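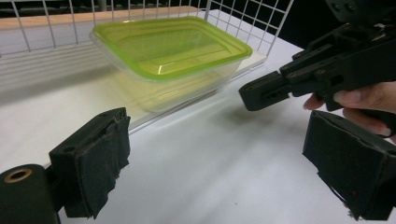
Student Projects / Robotics Lab / Final Report

Teaching a Two-Arm Shelf Task with Hand-Held Grippers
Iolanda Queiroz, Wellington Andrade
Supervisor: Ilona Szilágyi
Tuesday, September 18, 2018

3. Data collection

The task is to move a lidded plastic food container between a wire rack and the tabletop. One operator holds two grippers, one per hand, each with its own camera. The green lid was easy to segment against the white shelf board. The clear body was not, and the tracker lost its lower edge in many recordings.

We recorded 308 demonstrations and kept 300. The other eight had gaps in the pose log. Each recording begins with both jaws open and the container on the shelf.

3.1 Finger pads

The fabric pads on the fingers fray at the lower border. Loose fibers show up in the camera view and change from session to session, so we masked the lower part of both fingers before training. A rubber pad was tried in June but it stuck to the lid and pulled the container off line on release.

3.2 Comparison with remote control

Washington Nogueira repeated the task by remote control on the Nasari arms. A remote demonstration took 5 times as long as a hand-held one, mostly spent on aligning the second jaw with the container. Remote data needs no retargeting - the joint angles are already those of the robot. Hand-held paths sometimes passed outside the reach of the left arm and had to be clipped.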